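Leave the Tape on the Table

Every July the shared workshop on Tsikata Street gets cleaned, and every July somebody proposes that the tables be stripped and the tape banned. I have rented a bench there for two years and I think the proposal is wrong.

The case against tape is easy to make. It looks bad. It leaves glue behind. Lawal Onyeka, who wrote this year's proposal, wants new tops from Flendska at a cost of $2,375, with a rule that nothing gets stuck to them. He says people take better care of a clean surface. Maybe they do for a month.

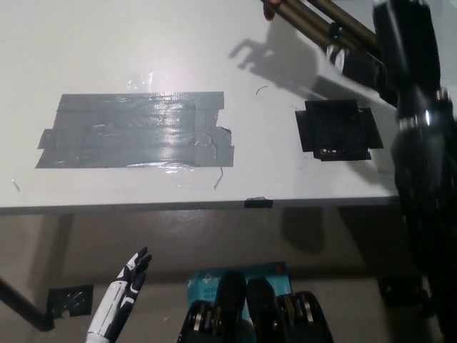 Gray duct tape and black tape on one of the white tabletops.

A work table is there to be worked on. Tape marks a spot, holds something still, or covers a place you don't want to touch. It goes down in seconds and can come up again when the job changes. A rule against it would mean clamps and drilled holes, and a hole doesn't come up.

I would agree to some limits. Old tape should be pulled once it starts to curl, and whoever puts down a new patch should write a name on it. Glue remover costs $29 a can, and the shop could keep one by the sink.

The rest of the money should go to better lights over the back benches. I have asked for those twice.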